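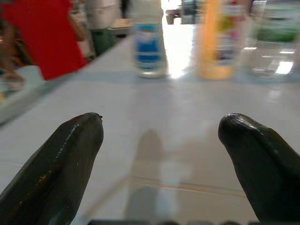 Runico Hard Surface Cleaner, Concentrate

Sold by Hemano Home Supply
Sizes: 400 ml bottle, 800 ml refill
Scent: none added
Color: clear
Availability: in stock, ships from the Hemano warehouse

Runico is a low-foam concentrate for the smooth surfaces you wipe every day: glossy tabletops, counters, glazed floor tile, and the doors of refrigerators and cupboards. It takes off cooking grease, fingerprints, dried drips and the cloudy film that other cleaners leave on a shiny finish. You mix it with plain tap water. Floors don't need rinsing at the normal strength.

Pale gloss finishes are the hardest ones to keep looking even. A light gray or white top shows streaks as soon as the sun gets low, and most of those streaks are leftover soap. Runico is made with very little soap for that reason. If your table has had years of another product on it, the first two or three cleanings may bring up a dull haze. Keep going with a fresh cloth and it will clear.

How to mix

Spray bottle: one capful, then fill with cool water. Label the bottle.
Floor bucket: 100 ml to a full household bucket of warm water.
Heavy grease: use double the amount, leave it on for two minutes, then wipe with clean water.

Put the water in first if you don't want foam. Mixed cleaner keeps for a month in a closed bottle. Pour out what's left in the bucket when you finish the floor.

Tables and counters

Clear the surface and wipe up crumbs with a dry cloth. Spray the cloth, not the table, and work from the far edge toward you. Turn the cloth often. Seams and fine scratches hold dirt, so go along them once with a soft toothbrush before the last wipe. Runico will not fill or hide a scratch. Bottles and jars that live on the table should have their bottoms wiped too, or the rings come straight back.

Floors and refrigerators

Sweep or vacuum first. Wring the mop well and start at the wall away from the door. Marble-patterned tile hides dust better than a plain color, so it often needs sweeping sooner than it looks. On grout, use the heavy grease strength and a brush.

For a refrigerator door, take down magnets and papers before you start and wipe behind where they were. Don't forget the top edge. The gasket can be cleaned with the normal mix and a folded cloth – dry it afterward.

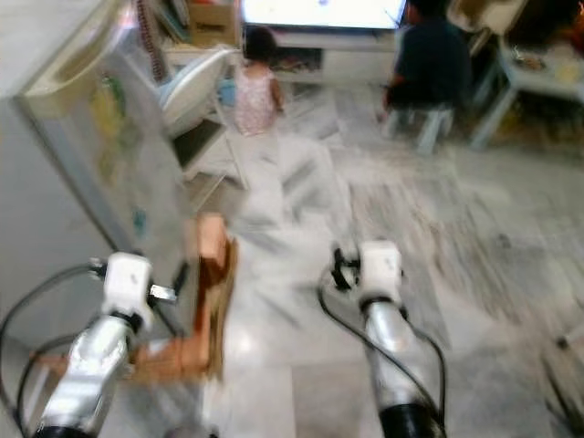
Refrigerator door with magnets, and pale gray marble-patterned floor tile. Use the normal strength on both.

Do not use on

Natural marble, limestone or other unsealed stone
Waxed or oiled wood
Unpainted aluminum
Screens

Lacquered wood is usually fine. Test it first on the underside of the table or inside a leg and wait a day.

Safety

Keep away from children and pets. Do not mix with bleach or any other cleaner. If it gets in your eyes, rinse with water for several minutes and call a doctor if they still sting. Wear gloves if your skin is sensitive, mainly at the heavy strength.

Customer comments

"Works on our kitchen table, which streaks with everything else. The cap is stiff." – Tyyne Nieminen

"I use half of what the label says on the floor and it's enough for us. Would buy the refill again." – Kayode Babalola

"Good on the fridge. Did nothing for an old rust mark, but I didn't expect it to." – Adaeze Nwankwo

Goes with

Endale microfiber cloths, short pile
Winura flat mop, with spare pad

The 800 ml refill has no measuring cap. Keep the one from your first bottle.

Page updated May 2, 2022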